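Clearing off the maple board today before it gets another coat of oil. Bought it as planks from Stultgate in May and glued it up myself.

Sanded to 100 first, then finer. The long seam a third of the way down is still easy to spot – fine by me.

Small knots all left in, no filler. They give the pale wood a bit of life.
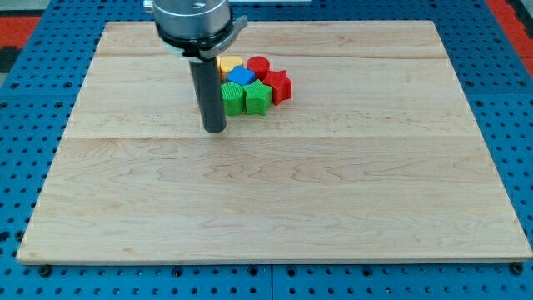

Blocks go back in their tub next. The red and yellow cylinders always get put away last – they roll. Then 2 thin coats and a night to dry.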